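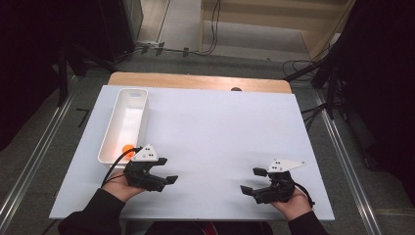
By Trinidad Ocampo

Kotano 2 is out, and the release notes say it "takes the pain out of two-handed demonstration data." I've been reading release notes for long enough to reach for my wallet when I see that sentence. Still, a few of you wrote in asking whether to upgrade before the summer projects start, so I spent more evenings on it than I'd planned.

For anyone who skipped the earlier item: Kotano is the software Givemik ships for turning recordings from hand-held grippers into something you can train a policy on. You feed it video and motion from both hands, and it hands back a single set of episodes with poses, finger openings and a common clock. Version 1 did this well enough with one hand. With two, it did it well enough if you didn't look.

The headline feature is automatic time alignment. In the old version you clapped the grippers together at the start of each episode and then found the clap in both streams by hand, and if somebody forgot to clap you threw the episode out. Kotano 2 compares the motion in the two streams and works out the offset itself. Givemik's launch post shows a lovely plot of two curves sliding into place.

Fine, but look at which curves they picked. Both hands are moving the whole time. Most real two-handed work has one hand doing something while the other one waits or steadies a part, and a hand that's holding still gives an alignment routine very little to chew on. I asked Nnamdi Etim, who runs the data side at the Makokha lab in Ostitz and has been on the beta, what he gets on tasks like that. His group has been doing small pick-and-place jobs on a table, tray and ball and so on, with a gripper in each hand.

"It's good until one hand parks," he told me. "Then it will give you an answer anyway, and the answer looks exactly as confident as the good ones."

He sent over a set of 202 episodes that his group had also lined up by hand, which is the kind of thing I wish Givemik had published. On most of them the automatic offset was close enough that I'd never have noticed. On eight of them it was badly wrong, with the worst off by some 300 milliseconds. You may think that's a small share. It's also plenty of time for a gripper to close on a ball, and a policy trained on it will cheerfully learn to close early.

The bad ones are easy to find if you know to look, and there lies my real complaint. Kotano computes an alignment score internally. You can see it in the debug log. It doesn't get written to the episode file, it doesn't show up in the viewer, and there's no setting to reject episodes below a threshold. All eight bad offsets in Etim's set had scores well under the rest. I filed a request for this and was told it was "on the roadmap," where I assume it will have lots of company.

Second item on the poster is finger opening from vision. Version 2 drops the separate calibration file and estimates how far apart the pads are from the wrist view alone, using the pads' own outlines. I expected to hate this, and I don't. Against a plain pale surface with dark pads it's steady, and the wide-open end of the range, where version 1 used to jitter, is now boring in a good way.

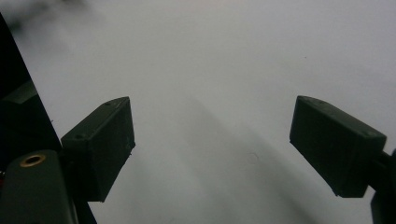
Pads wide open over a pale surface, with nothing between them.

You'd expect it to do well on a view like that one, though. Dark shapes, light backdrop, crisp edges, and a soft shadow that doesn't confuse anything. I'd like to see the same numbers over a cluttered bench, or over a dark mat, before I believe the line in the notes about "any environment." I tried a dark cutting mat at home with a set of black pads and the estimate wandered all over the place. When I mentioned it, support suggested lighter pads. I suppose that works, and I suppose the phrase "any environment" could be edited while they're at it.

There's a subtler issue with printed pads. The outline model ships with default pad shapes, and if you've printed your own with a different bevel, the opening comes back with a constant offset. It's small. You can fix it by supplying your own outline, and the docs do cover how, on a page that isn't linked from the setup guide. Search for "custom profile" and you'll get there.

Third, and I have the least patience for this one, is episode trimming. Kotano 2 looks for the part of each recording where "manipulation occurs" and cuts the rest. By default this is on. By default it also overwrites. The rule for what counts as manipulation is, as far as I can tell from the code, that at least one gripper's opening has to change by more than a set amount. So the approach goes. The part where both hands hover open over the board while the person decides where to start goes too. If your policy has to learn how to get to the object, and I can't think of many that don't, you've just deleted the lesson.

Etim's group found this out after their first training run, when the arms behaved well near the tray and hardly knew what to do anywhere else. They turned trimming off, went back to the raw recordings (they'd kept copies, which speaks well of them) and ran it all again. The second run was better. He was careful to say he had changed another setting between the two runs, so he wouldn't swear to how much of it was the trimming, and I liked him a lot for saying so.

Turn it off. The switch is called auto_trim and it lives in the project file, under export, for reasons I couldn't follow.

What about speed? The notes claim processing is "dramatically faster." On my machine it is faster, and I'd leave the adverb out. A good piece of the gain comes from the viewer no longer building previews until you ask for them, so if you check your episodes by eye, and after all of the above I hope you do, you'll hand much of that time right back.

The file format has changed as well. Version 2 reads version 1 projects without trouble, but it saves only in the new layout, and there's no way back. The converter people have been passing around since May 2022 won't read the new files. If you share data with a group that's staying put, agree on it before either of you clicks anything.

So, should you upgrade? If you work with one hand, I can't see much reason to hurry. The finger opening estimate is nicer, and you lose nothing by waiting for a point release. If you work with two, I'd say yes, with the trimming off, raw recordings kept somewhere Kotano can't touch, and the clap left in your routine. It costs a second per episode and gives you something to check the software against. Pull the alignment scores out of the debug log yourself; Etim has a short script that does it and says he'll send it to anyone who writes to him at the lab.

Givemik says the next update is planned for December and will include "quality insights." I've asked whether that means the score will finally be in the episode file. The reply thanked me for my passion.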